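플루른스카, 코드몬트에 네 번째 베이커리 카페 개점

플루른스카(Flurnska)가 2026년 7월 코드몬트에 새 매장을 연다고 밝혔다. 플루른스카가 운영하는 매장은 이번 개점으로 모두 4곳이 된다.

코드몬트점은 1층 48석 규모이며, 매장 안쪽에 제빵실을 두고 식빵과 호밀빵을 매일 아침 굽는다. 밀가루는 기존 매장과 같이 후투넨 제분의 제품을 쓴다. 영업시간은 오전 8시부터 오후 8시까지다.
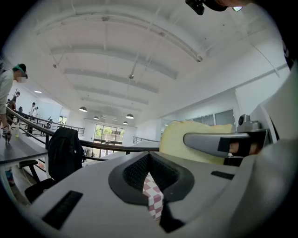

아침 메뉴는 오전 11시까지 주문할 수 있다. 식빵 두 장과 버터, 잼으로 구성한 기본 세트는 3000원이며 커피나 우유를 추가할 수 있다. 지난 4월 본점에서 시범 판매한 메뉴로, 고객 의견을 반영해 잼 종류를 늘리고 버터 양을 조정했다. 기본 세트는 포장 주문도 가능하다.

빵과 음료를 합쳐 판매 품목은 23가지다. 식빵은 통으로 구입할 수 있고, 계산할 때 요청하면 원하는 두께로 썰어 준다. 예약 주문은 전날 오후 6시까지 매장 전화와 주문 앱 에테로(Etutero)에서 받는다.

플루른스카 관계자는 "코드몬트 주민들이 출근길에 들러 갓 구운 빵을 살 수 있도록 개점 시간을 본점보다 한 시간 앞당겼다"고 말했다.

주차는 건물 뒤편 공용 주차장을 이용하면 된다. 단체 주문과 납품 문의는 코드몬트점에서 접수한다.

문의: 플루른스카 홍보팀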